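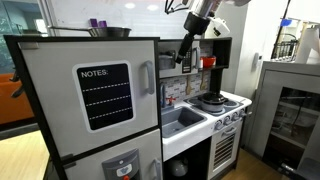 Assembly notes on a kid's play kitchen, for anyone with one still in the box. Posting while the details are fresh. 1/

The unit is a Millow, bought secondhand in August with the hardware bag still sealed. White and light-grey panels, black edging, fridge on the left, cooking side on the right. 2/

Sort the hardware first. There are two lengths of cam bolt and they differ by 3 mm. The short ones go into the door frames. A long one in a door frame will come through the front face, and filler does not hide it on the white panels. 3/

The manual has you build the cooking side, then the fridge, then join them. I reversed the order. The fridge is the taller piece and gives you something square to clamp against. 4/

Check square by measuring both diagonals across the back. Mine were out by 8 mm before the back panel went on and matched once it was nailed. The back panel does most of the structural work here, so don't leave it for later. 5/

Driver: hand only. The board strips easily and there is no second chance with a cam hole. If one does strip, wood glue and a sliver of matchstick, leave overnight, redrill small. 6/

The tile backsplash is a printed brick pattern, white and grey. Wipe it down with a damp cloth, no scouring pads. I tested a melamine sponge on an offcut of similar printed board and it took the ink off in under a minute. 7/

Chalkboard on the upper fridge door: it has NOTES: printed across the top and three dashed lines to write on. Season it before use. Rub the side of a chalk stick over the whole surface, wipe dry. Otherwise the first thing written stays faintly readable for good. 8/

Chalk dust ends up on the door below, including the water and ice dispenser panel. A dry paintbrush gets into the corners around the little red lever better than a cloth does. 9/

Door handles: both of mine worked loose within the first month. One drop of removable threadlocker per screw, and no trouble afterward. Keep it off the plastic, some grades will craze it. 10/

Storage. The saucepan lives on top of the fridge. It's stainless, with a long straight handle, and it doesn't fit comfortably anywhere else. Handle pointed to the side, not out over the front. 11/

The small red bowl goes on the black shelf next to the microwave. The two tan spatulas hang against the backsplash. Everything else goes in a bin. Fewer pieces out means pickup takes 2 minutes – I've timed it. 12/

Wall anchor. Fit it. The fridge side is tall and a kid will hang off the upper door. The supplied strap was short, so I used a furniture strap from the hardware store, into a stud. 13/

Total spend was 95, including the strap, threadlocker and a replacement hinge from a parts seller called Ninis. The hinge arrived without screws. The ones from the original hinge fit. 14/

Next job is felt pads under the base, then I'll recheck the cams. Will add torque impressions, such as they are, to this thread. 15/15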